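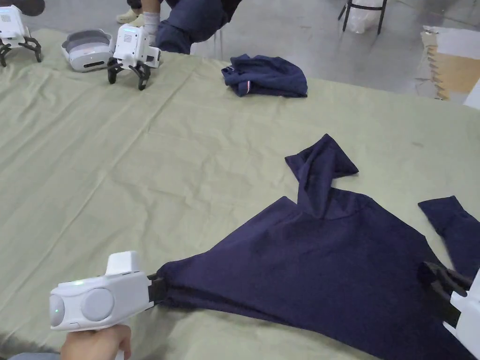
2026-04-04, evening

Moving out, and the bus to Carkthorpe

I slept badly and woke before the alarm. The room is half in boxes already. I had told myself that I would pack one box every evening since the start of the week, and of course I packed one box in total, the one with books, and it is so heavy that I can not lift it. Kamrul Khondokar came in the morning to help and he laughed at me. He said books must go in small boxes and pillows in large ones. I wish I had known this before I taped it.

We took the books out again and divided them. In this way I found my old notebook from the language course, the first one, with the irregular verbs written in columns. I had spelled "bought" in four different ways on the same page. Kamrul wanted to read it aloud and I did not let him.

Clothes were easier. I own fewer than I thought. My navy top with long sleeves I will keep out for the journey, the mornings are still cold here. My mother taught me to fold a sleeve to the back and then the body in three, and I still do it like this, but Kamrul rolls everything like a carpet. His side of the suitcase had more room left at the end. I did not tell him.

At noon I walked to the office of Mr. Sheikh to give back the second key. He was friendly but slow. He looked for the paper with the deposit in two drawers and then in his coat. From the deposit he will keep 29 for the crack in the bathroom sink, which was there when I came. I had a sentence prepared for this, I had practiced it on the stairs, and when the moment came I said only "I see." Then I was angry with myself the whole way back. In my own language I would have argued at least a little. After the walk I thought that 29 is the price of a dinner for two people, and I can live without it.

In the afternoon I bought the ticket. There is no direct bus to Mastberg on the day I want, so I must change in Carkthorpe and wait there 2 hours. The woman at the counter said there is a café by the station with good soup. She wrote down the number of the bus for me, 197, in very large figures, as for a child, but I think it was kindly meant. The new room in Mastberg is on the ground floor and has a window to the yard. I have seen it only once, in November, when it was raining and the person who lived there had the curtains closed. I remember a green door and a smell of onions. It is around 100 steps from the bus stop to the house, if I remember well, so the small boxes are a good idea also for this reason.

For dinner we ate what was left in the kitchen: rice, one can of chickpeas, the last egg. Kamrul found a packet of tea from Tetow behind the flour. I had been looking for it all winter. We drank it from the two cups I have not wrapped yet. He told me about his first winter here, when he wore his coat inside the house because he did not understand how the heating works and was too shy to ask. I asked him why he had never told me this, and he said I had never asked him about the heating.

Now he has gone home and it is very quiet. I still have to defrost the small freezer and write to my sister. The tape is finished and the shop opens at eight. I must not forget the plant on the stairs, and the blue towel, and to write my new address for the neighbor, who promised to send on the letters.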